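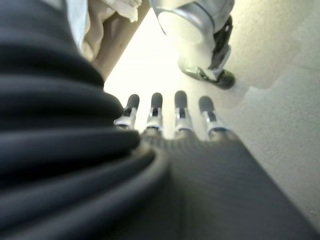
Photo: Torben Petersen / Plekex

Calibration Technician, Water Meters
Plekex, Taltby
Full time, 40 hours per week, permanent
Reference number: 714

Plekex tests and calibrates cold-water meters for municipal utilities, property managers and submetering contractors. The Taltby laboratory handles residential and small commercial meters. Larger meters are tested at the customer's site by a separate field group and are outside the scope of this position.

The technician reports to Torben Petersen, laboratory manager. The opening is on the day shift, 7:00 a.m. to 3:30 p.m. with an unpaid half-hour lunch. The bench is drained and flushed once a month, and on those days the shift starts at 6:00 a.m.

Duties

Receive meters from customers, record serial number, register reading and physical condition, and enter them in Noh, our sample tracking system. Meters arriving without caps or with visible freeze damage are logged separately and the customer is notified before any test is run.

Mount meters on the volumetric bench, purge air from the line, and run the low, intermediate and high flow points called for in the work order. Most orders are for the Standard series, which consists of three flow points with one repeat at the low point. Extended series are ordered less often and may occupy a bench line for a full shift.

Calculate registration error and expanded uncertainty using the laboratory spreadsheets. Results outside tolerance are repeated once after remounting. If the second result agrees with the first, the meter is reported as found.

Prepare certificates for review. The technician who ran the test does not sign the certificate for the same meter.

Carry out daily checks on the reference tank, temperature probes and pressure gauges. Maintain the check logs. Replace seals, strainers and gaskets on the bench as needed and record part numbers.

Assist with the annual uncertainty review in July. New meters are not accepted during that week.

Physical requirements

Lifting boxed meters and fittings up to 51 pounds, without assistance, several times per shift. A hoist is available for anything heavier. Standing for most of the day on a concrete floor with mats. The bench area is damp and is kept at a constant temperature that some people find cool. Safety shoes are required and are reimbursed once per year against a receipt. Hearing protection is required in the pump room.

Required qualifications

Associate degree in instrumentation, mechanical technology, physics or a related field, or three years of work in a calibration or testing laboratory.

Ability to read piping drawings and work orders without supervision.

Working knowledge of spreadsheets, including lookup functions and basic statistics (mean, standard deviation, linear fit).

Legible handwriting. Bench readings are first recorded on paper and transcribed afterward.

Valid driver's license. Occasional pickups from customers are made in the company van.

Preferred qualifications

Experience with gravimetric or volumetric flow calibration. Experience writing or revising uncertainty budgets. Familiarity with ultrasonic and electromagnetic meters, which now make up 60 percent of incoming work. Applicants who have worked only with mechanical meters will be trained on the others.

Training and probation

New technicians work alongside a qualified technician until they have passed a witnessed test on each bench line. The probation period is six months. Authorization to review certificates is a separate step and is not normally given in the first year.

Pay and benefits

Hourly, according to the laboratory pay scale, grade 4 or 5 depending on experience. The scale is sent to all applicants who are invited to interview. Health and dental coverage start on the first day of the month after hire. Tuition for one approved course per year is paid in advance.

How to apply

Send a résumé and a one-page letter to the Plekex personnel office in Taltby, quoting reference number 714 in the subject line. Do not send transcripts or letters of reference at this stage. Interviews are held in person and include a short practical exercise at the bench and a written arithmetic exercise. Calculators are provided. Applications are read in the order received and the posting stays open until the position is filled.

Questions about the duties may be addressed to Torben Petersen. Questions about pay and benefits go to the personnel office.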